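The Sock Shift

The ad said "light supervisory work, evenings, must be patient," and I figured, well, I raised twins and I drove a school bus, so I put on my good sweater and took the tram out to Tetberg.

I should say what the place was. Enton had rented the back half of an old carpet warehouse and they were teaching machines to do chores. Dishes along one wall, beds at the far end (I never got near the beds, that was a different badge), shelf stocking by the loading dock, and laundry in the middle, where it was warm. The woman who hired me walked me past all of it very fast and said my job was to sit, watch, and press a button when things went wrong. "What counts as wrong?" I asked. She thought it over for longer than I liked and said, "You'll have a feeling."

So I had feelings, for 600 dollars a week. I had a stool and a thermos, and a clipboard that I was told was temporary.

The first month I was on dishes, with a machine everybody called the Ladefoged, after whoever had designed it. The Ladefoged was a snob. It could lift a wine glass like it was picking up a baby bird, and then it would spend a quarter of an hour on one cereal bowl, turning it, putting it down, turning it again, as if there had to be a better side. I got so I was leaning along with it on my stool. Come on, honey, it's a bowl! One night it got four plates into the rack without stopping and I clapped, all by myself, and the fellow over on shelves took off his headphones to see what had happened.

My sister wanted to know when she could have one. She asked every time I called. She has a big house and bad knees and she hates laundry worse than taxes. I told her the same thing I'd tell anyone: it can do the part you'd show company. Give it a fresh stack of towels, all the same size, and it will fold you a tower. Give it the real basket, the one with the fitted sheet wrapped around everything and a crayon at the bottom, and you'd better have somebody like me on a stool.

"So it's slower than I am," she said.

"It's slower than Dad was," I said, and Dad folded with the ball game on.

In March they moved me to laundry and gave me the Zalto. I'd been hoping for it. The Zalto was the sock machine, and socks, they told me, were hard. I laughed out loud. I'd been doing socks for forty years and had never once thought of them as hard, just endless. But then you sit and really watch. A sock has no shape of its own. You pick it up here and it goes that way, you pick it up there and it's a rope, and half the time it's brought its neighbor along. Then there's the clip, which wants one hand to hold it open and another to put something in it, and meanwhile the whole rack is swinging around on its hook like a chandelier.

The Zalto didn't mind. I think that's what got me. I would have thrown the basket across the room. It just went back in, a little to the left of where it had gone before, and tried for the toe.
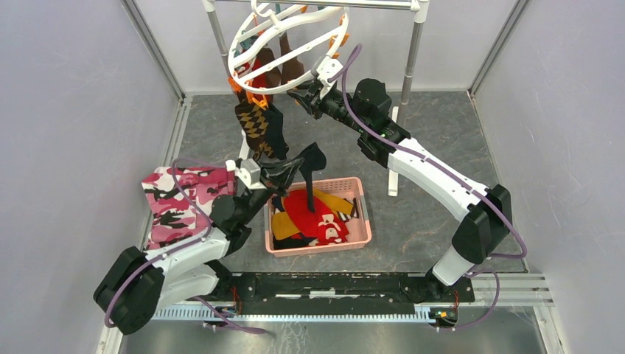

I'd started bringing in socks from home by then, which I don't believe was allowed. The ones they gave us to practice with were plain white, bought by the case, and it seemed to me that if a machine was going to learn socks it ought to meet some. My late husband had a drawer full I'd never done anything about. He was a dull dresser down to the ankle and then he went wild. So in they went, the mustard ones, the bright red one with the little character on it, and his argyles, black with brown and mustard diamonds, which he wore to both our daughters' graduations and one funeral where they were noticed. It was strange seeing an argyle up on that white rack with a gripper reaching up under it. The other arm was busy at the rim, by a brown one I'd darned myself. I had my hand over the button the whole time and I didn't press it.

It was after ten. The dishes side had gone home and I could hear the Ladefoged's fan winding down. The Zalto had a black sock by the fingertips, with the long end trailing back down in the basket, and it stopped there, the way it did, thinking or whatever you'd call it.

"Take your time," I told it.

The hiring woman came by with her coat on and stood next to my stool. She asked how it was doing, and did I think it was ready, because people upstairs were asking. Ready for what, I said. For a house, she said. For a regular person's house, with nobody watching.

I thought about my sister's knees. I thought about that drawer, and how I'd stood in front of it for two years with a paper bag in my hand.

"It needs somebody on the stool yet," I said, and she wrote that down on my clipboard and went to catch her tram. I poured the last of the thermos and scooted in closer, and we went on with the black one.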